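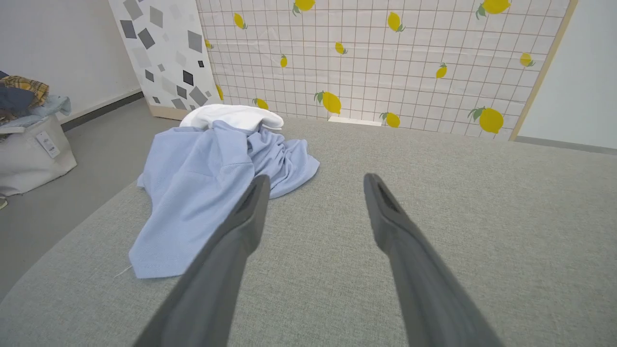
Does anybody need a day out to learn about laundry?

I went to the Skastura open day expecting to be sold something, and I was, so no complaints on that score. The drive out to Rostden is longer than the website lets on and the last stretch is all roadworks. Parking was behind the building, on gravel, with one sign pointing to it and another pointing away.

Skastura does what it calls garment care for the home. As far as I could work out, that means folding courses, storage boxes and a subscription to a newsletter. Entry was free, though they took my email address at the door and I've had two messages since.

The main talk was on the Laltano fold. The claim is that a shirt done this way goes into the drawer upright, comes out uncreased and takes up less space than one folded the ordinary way. I have been folding shirts for most of my adult life and have never once run out of drawer, but I sat down with an open mind and a biscuit.

The presenter was good, I'll give them that. Clear voice, no music. The first ten minutes were all about why we hate laundry, which I could have skipped, as I don't especially hate it. What I hate is the ironing, and the ironing got one sentence.

Then on to the display, which was the bit I'd come for. A light blue shirt in a crumpled heap on a grey fabric surface (sofa or bed, I never settled which), with a folded white cloth bundled in behind it. At the back stood a big panel printed with lemons and green leaves on a white grid. Very cheerful. I suppose lemons say clean. They say fish and chips to me.

I liked that they'd started with a mess. Most of these demonstrations start with something that's been pressed flat and has never been sat in. The shirt had proper wrinkles in it and a bit of loose white thread trailing off one corner, same as half the things in my own basket. If you're going to persuade me that a method works, show me it working on that.

My trouble is with the surface. Folding on something padded is harder than folding on a table, and any dry cleaner will tell you so. You press down and it gives, and the sleeve you've just squared off wanders. I put this to the presenter at question time and was told that people fold where they live, and plenty of them live on the couch. Fair enough. It's also a handy answer if the edges don't come out straight.

The fold itself, as taught: shirt face down, sleeves in, sides to the middle, then up from the hem in thirds. I wrote it down carefully and then realised I'd written down how my mother does it. The only difference I could find was a half-turn before the last fold, said to lock the collar. I have since tried it at home with six shirts. Two collars stayed put. The rest behaved the way collars do.

There was a side table of storage boxes under the Serrano name. Grey lids, cream sides, 28 dollars for the small one. I asked what it was made of and was told it was breathable. I asked again and was handed a leaflet, which also said it was breathable. A shoebox is breathable if you leave the lid off.

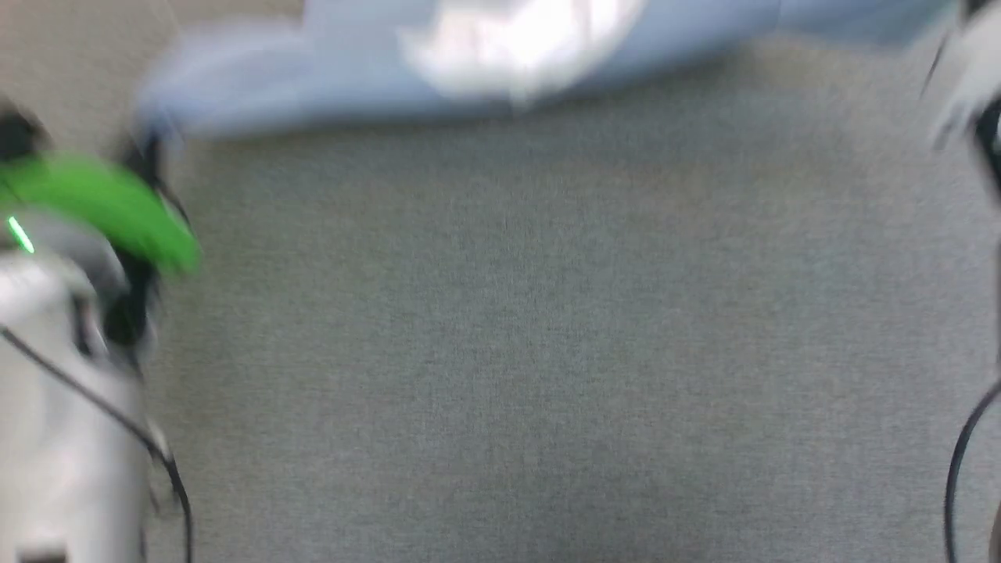

Parviz Naseri

To be fair to them, the hands-on hour after lunch was better than the talk. You could have a go yourself, there were cloths as well as shirts, and the staff didn't hover. A woman next to me had brought her own fitted sheet from home in a shopping bag and wanted it sorted out on the spot. Two staff had a crack at it and then a third. It ended up as a sort of parcel. She seemed pleased.

Blue and grey do look nice together, and I'd bet someone at Skastura thought harder about that than about the folding. A plain grey background makes even a rumpled cloth look as though it belongs in a catalogue. My own couch is brown and has a dog on it.

I also tried the white cloths. No method required, as far as I could tell. You halve them and halve them again. The leaflet has a full page on this, with arrows.

Lunch was sandwiches, egg or ham, and the tea was hot. The toilets were up a flight of stairs, and I only found out at the end of the day that there was a lift around the side. If you've got crook knees, ask at the front counter before you climb.

Would I go again? They're running another one in February and I've been offered the early rate on the paid course, which covers trousers, knitwear and something called seasonal rotation. I asked whether seasonal rotation meant putting the jumpers away in summer. There was a bit of a pause and then yes, broadly.

If you've just moved out of home and have never been shown how to fold anything, the free session is a decent morning and you'll come away knowing more than you did. If you already own a chest of drawers and it shuts, I'd save the petrol. I wouldn't buy the box until somebody can name the material.

The newsletter can be cancelled from the link at the bottom. It took me two goes, and the second time it asked me to give a reason from a list. I chose "Other".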